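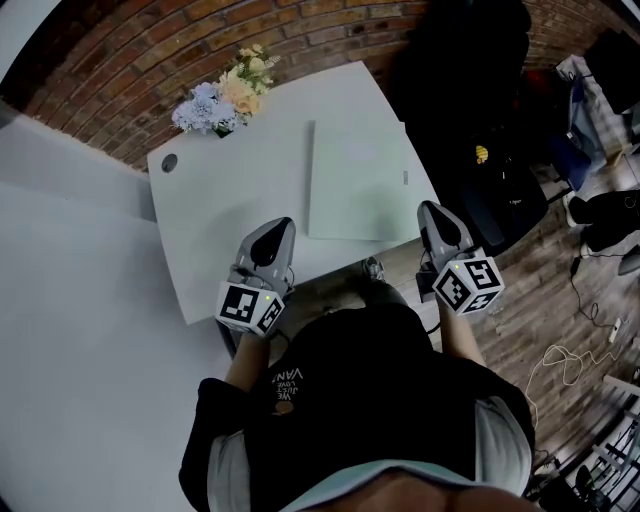 What is in the Tulteo desk file?
One table of 284 entries about what people keep on their work desks, plus my notes on the desks themselves and a short word list.

Hi, I'm Nima Ansari and I put this together. I started with the desks at Mindelville and then kept going at Fulwood, where a friend let me loose with a notebook for most of January. I like desks. I like how a plain pale top with one hole for the cords can end up looking completely different depending on who sits at it!

What's in the folder

desks.csv - the main table, one line per thing on a desk
tops.csv - one line per desk, 68 in all
words.txt - what I mean by "board," "panel," "tray" and so on
notes.txt - my ramblings, safe to skip

Columns in desks.csv

desk_id: matches tops.csv
item: plain name, lower case
group: paper, flat, decor, food, cords, other
place: back, middle, front, left, right (you can have two, like "back left")
moves: daily, weekly, never
real_or_fake: only filled in for plants and flowers
color: whatever I'd call it out loud
size: small, medium, large
comment: free text, often empty

So nine columns, and please don't add a tenth without writing to me first. I'm still fixing the last time I did that to myself.

About the flowers

I get asked about real_or_fake more than anything else. Artificial bouquets are all over this file, and they're worth having in their own column because people treat them so differently from a live plant. A fake hydrangea sits at the back of the desk and gets marked "never" under moves. A live one wanders toward the window. I put a mixed bouquet on one line, even if it has blooms that look like hydrangeas and roses and little white filler flowers all together, and the colors go in one cell with slashes: lavender-blue/peach/cream. It's clunky - sorry - but splitting them made the file a mess.

Flat things

Boards and panels lying on the desk go under "flat," size large if they take up more room than an open newspaper would. If I couldn't tell what a panel was for, I left the comment blank. I used to guess, and my guesses were bad.

Cord holes

These are in tops.csv, under grommet. I wrote down the corner as seen by someone standing at the front edge of the desk. The first 100 lines at Fulwood had left and right swapped. They were fixed on 4/3/22, so if your copy is older than that, grab a new one.

Known problems

Ackroyd desks are listed in tops.csv but their items aren't in yet. I have them on paper and my handwriting is slow going.
Color words drift. "Light gray" and "pale gray" are the same thing to me on most days.
Food is undercounted, I think, mostly from people tidying up when they saw me coming.

Using it

Go ahead and use it for whatever you like, and tell me if you find a desk_id that goes nowhere. I know of two and I'm still looking for where they belong.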